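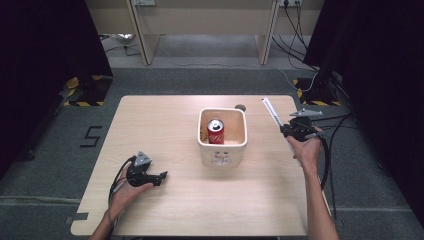

I spent an August afternoon at Dukier, and I've been talking about it ever since to anyone who'll stand still. I had read plenty about robots that learn from human examples. Watching the examples get made is a whole other thing!

The teaching happens at small wooden tables set out on gray carpet, with black curtains between them and a number taped on the floor beside each one. I was parked at table 5 for most of my visit. There's no robot arm in the loop at this stage. A person picks up two hand-held grippers, one per hand, and does an ordinary little chore with them while everything gets recorded. Dukier calls each run a "take."

The chore of the day was moving everyday items in and out of containers — a Coke can, a straw in its paper wrapper, that kind of thing. Simple for fingers. With two stiff black jaws on each side it's a real skill, and I could have watched it for hours.

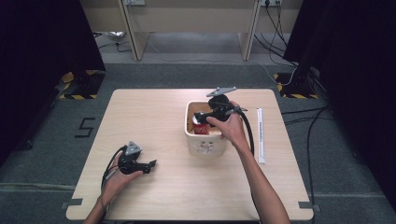 ## What makes a good take

I assumed they'd want every run to be perfect and identical. They don't. Between takes the operator shifts the container a little, turns an item, swaps the plastic basket for something else. If the straw always lay in the same spot, the model would learn the spot and ignore the straw.

Small fumbles are kept too, as long as the operator recovers. A drop that ends the chore gets marked and set aside. The marking is done right away, in a program called Brallon, and takes a couple of seconds per run.

The set for this one group of chores stood at 3,201 takes when I arrived. A good day at one table adds about 300, and people trade off before their wrists get tired (the cables tug a bit, I noticed).

## Up close

What I loved most was the view from the grippers themselves. You see the jaws, the little brass-colored bushings in the linkages, and whatever is between them, huge. A drinking straw looks like a drainpipe.

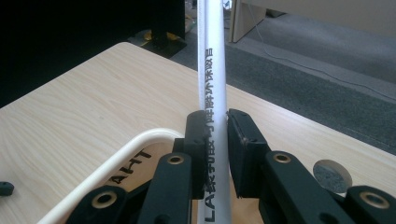
*The wrapped straw at the jaws, seen from the gripper.*

Thin things are the hard ones, I was told. Squeeze too early and the straw rolls off; come in tilted and one jaw pushes it along the table.

Then they let me try. It took me seven attempts to pick up a straw, and I cheered out loud when I got it. My takes were not saved, which is fair.

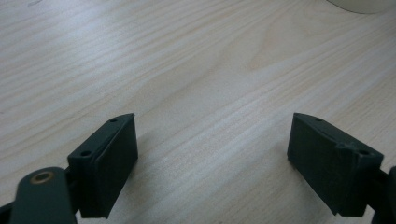
*Open jaws over bare tabletop.*

We wrapped up at 4:30 with coffee and a look at the Brandus training runs, which I followed maybe half of. Next on my list is Śliwiński, where they do the same sort of recording with cloth and towels. I've already asked if I can have a turn.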